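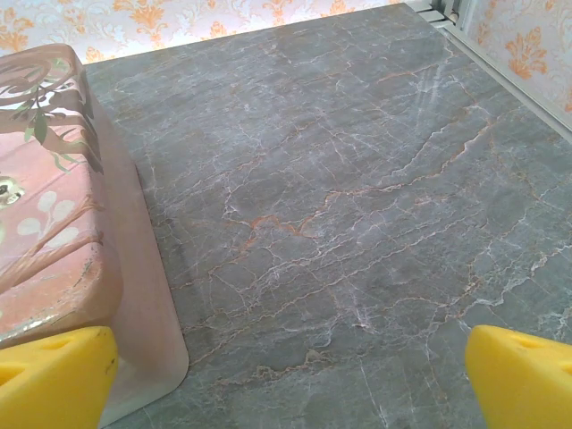
How to Clean Up and Reuse a Pretty Gift Box

By Chenxi Deng
Sunday, July 9, 2023

I love an illustrated box. Tea boxes, cookie tins, stationery sets, the big flat ones that chocolates come in at the holidays — if there are birds and branches on the lid, I'm keeping it! The trouble is that they pick up fingerprints and dents and sticky bits of price label, and after a year on a shelf the nicest one looks like it belongs in the recycling. It doesn't take much to bring one back. An afternoon is plenty for a whole stack, and you probably have everything in the house already.

What you'll need

A soft, dry brush (a clean makeup brush is perfect)
Two microfiber cloths
A white vinyl eraser
Cooking oil and cotton swabs, for label glue
White craft glue and a small flat brush
Waxed paper and a couple of heavy books
Colored pencils close to the colors of your box
Acid-free paper for the lining

Find out what it's made of

Before anything gets near water, work out whether you have metal, coated card or plain uncoated paper. A magnet will find most tins. For the rest, tilt the lid toward a window. Coated card shines evenly, and plain paper stays dull. If you still can't tell, touch a barely damp swab to a spot on the bottom and wait a minute. If the spot goes dark, treat it as plain paper and stick to the dry methods the whole way through.

Clear a good work surface

You want something flat, smooth and wiped down, with more room than the box takes up, so you can turn it without bumping the corners. Stone and stone-look tops are great for this. Just check for crumbs first! One grain of sugar under a glossy lid will leave a scratch when you slide it, and I learned that on a Zikholm cookie tin I'd had since college. If your counter is at all gritty, lay down a cloth.

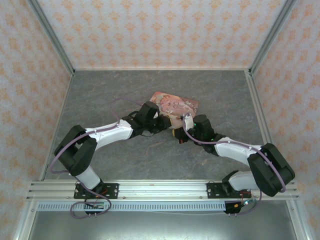
Lay the box flat with the art facing up and start with the brush. Work from the middle toward the edges in light strokes, and get right into the seam where the lid meets the side, where most of the dust hides. Then go over it with a dry microfiber cloth. I was amazed the first time I did this, because what I'd taken for faded ink was only dust.

For tins and coated card, follow with a second cloth that's been dampened and wrung out as hard as you can manage. Wipe a small area, dry it, move on. Skip any lettering that looks like foil until you've tried a corner of it, since foil can lift.

For plain paper, use the eraser. Small strokes, all in the same direction, and brush the crumbs off as you go. Stay off the printed parts if you see any color coming away.

Getting label glue off

Put a drop of cooking oil on a swab, dab it on the sticky patch and leave it for ten minutes. Roll the glue away with your fingertip, then wipe with a clean swab. This is for tins and coated card only! Oil on plain paper leaves a stain you'll never get out. On plain paper, rub the glue gently with the eraser and accept a little shadow.

Fixing corners and edges

A split corner on a card box is an easy repair. Brush a thin line of craft glue inside the split, press it closed, wrap it in waxed paper and hold it with a clip until it's dry. For a bowed lid, put waxed paper on both sides and leave it under the heavy books overnight.

Touching up the color 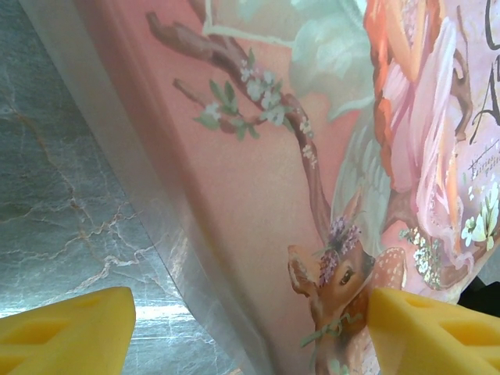
Colored pencil is my favorite fix for pale scuffs on card, and it's very forgiving. Pick a shade lighter than you think you need and build it up. On a background like this one, which drifts from rose-pink into salmon and peach, I'd keep two or three pencils going and switch between them as the color changes. The reddish-brown branch above the deer is even easier, as a few short strokes along the length of the wood blend right in. Leave the deer alone. Faces and fine details nearly always look worse after a touch-up.

Very glossy surfaces won't take pencil at all. Try a tiny amount of acrylic paint on the tip of a toothpick, and have a damp swab ready to wipe it off if you don't like it.

Lining the inside

Trace the base onto the acid-free paper, cut just inside your line and test the fit before you glue. Put glue on the edges only, so the lining stays flat and you can change it later. My friend Jytte Laxdal lines hers with old sheet music copied onto good paper, and they look wonderful with letters inside.

What to keep in them

Flat boxes are ideal for postcards, photos and pressed flowers. Deeper ones get thread, buttons and seed packets at my house. Don't put unwrapped food back in a card box you've glued or painted.

Keep them out of direct sun — pinks fade first, and fast. Mine sit in a hall closet through August and come out again once the light is softer. If you stack them, put the heaviest on the bottom and slip a sheet of tissue between glossy lids so they don't stick together.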